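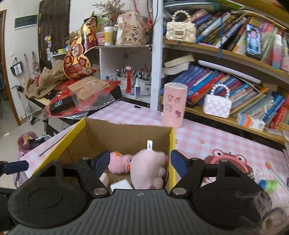 The last box

When a child grows up, where do the soft toys go? In the town of Rumholm I met people who have thought about this question more than I ever did.

Vasilică Avram and his wife Gheorghița moved here fifteen years ago, when their elder daughter was a baby. Now they are leaving the flat for a smaller one near the harbour, and in August they began to pack the girls' room. The books were easy, Gheorghița told me. The winter coats also. Then they came to the toys, and the work stopped for three weeks.

"I put the pig in the box and in the evening the pig was again on the bed," Vasilică said. "I did not ask who did it."

I understand this very well. My mother gave away my own animals when I was nine, to a cousin, and I still remember the order in which they sat on the window sill.

Toys are difficult to pack for a practical reason too. A plate has a shape and a book has a shape, but a plush animal takes whatever room you give it. Put it in first and it fills half of the box. Press it down and it comes up again, with its feet in the air. In my drawing of a perfect box all the corners are used. In the boxes I saw in Rumholm there was usually a pink pig on its side and the smaller things had to find their place next to it.

Kyung-hwa Na has a small shop called Sima, on Femport Street, where she mends and resells toys. She buys mostly from families who move. Last year 118 animals came through her door and she sold 69 of them, the rest are still on her shelves or waiting for an eye. She has firm opinions about packing. Hard pieces should lie flat on the floor of the box, and the soft ones go over them. Do not cut off the fabric label, even if it is faded, for it may tell you how the toy must be washed. And shake everything over a tablecloth before it goes in. "Children eat with their animals," she said. "You will find biscuit."

She also asks people not to close the box on the first day. Leave it open on the desk, she says, and let the child walk past it. Some things will be taken out and some new things will be put in, and after one week you can bring the tape.

The Avrams tried this. The younger girl, who is eleven, took out a rabbit and put in two bracelets and a letter to herself. The elder one said she did not care, and later she asked which box it was.

Not every family keeps the box. Hongmei Guo, a neighbour on the same staircase, gave all her son's toys to the nursery and kept only a wooden car. She does not regret it – but she visits the nursery more often than she needs to, and she knows which child has the bear.

On my last afternoon Gheorghița wrote the names of both girls on the lid with a thick pen. The box will go to the new flat, under the bed, she has already measured. The pig is inside. I did not ask for how long.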